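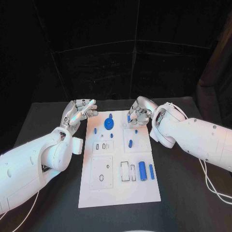 2 min read

Aug 29, 2019
Bench notes, five-finger hands vs. parallel jaws, peg and plate set

Swapped the parallel jaws off both arms this morning and put the Vultora hands on. Wrist adapters from Marikar fit without shimming. Cables are still hanging loose off the right arm and need tying back before anyone runs the full reach. The left one wants a clip too, it drapes over the table edge.

Parts are the blue printed set on the white sheet, same as we used for the jaws in January. Left the black cloth up behind the table so the head camera settings carry over.

Order of work so far:

Small pins first. The jaws were better at these and I expect they will stay better. The hand can pinch a pin between thumb and fingers well enough, but it goes in at a slant and the operator has to roll the wrist to straighten it. Out of 50 tries with the right hand we got 53 regrasps, so more than one per try. Grip force on the lowest setting throughout.

The two cylinders that lie flat were a different story. With the jaws we had to come straight down and the thick one would roll. The fingers close around it and it centres itself in the grip. Same for the big disc, which the jaws could only take by the raised hub.

Left hand is behaving oddly. The index finger stays out when the others curl. Could be the operator's glove, could be the tendon on that finger. Aishwarya Kurian had the same thing on the Tristport rig and fixed it by redoing the zero pose, so try that before opening anything up.

Controller: ran the Skesosia box at its default rate. Lag is noticeable on the fingers, less so on the arms. Log for the session is 1,276 lines and most of it is finger position warnings from the left side. I haven't gone through them properly.

Camera: head view loses the fingertips when the hand comes down over a part. It didn't matter as much with the jaws because they're narrow. A wrist camera would help — I don't want to add one until the cables are sorted.

To do
Redo zero pose, left hand
Tie back cables, both arms
Repeat small pins with rubber fingertip covers, if the grey ones in the drawer fit
Tape the corners of the sheet
Ask Aishwarya which firmware she has on the Tristport pair
Put the jaws back on the right arm only and try a mixed setup, around 5 runs per part to start

Jaws are in the labelled tray under the bench with their screws. Please don't borrow the M3s.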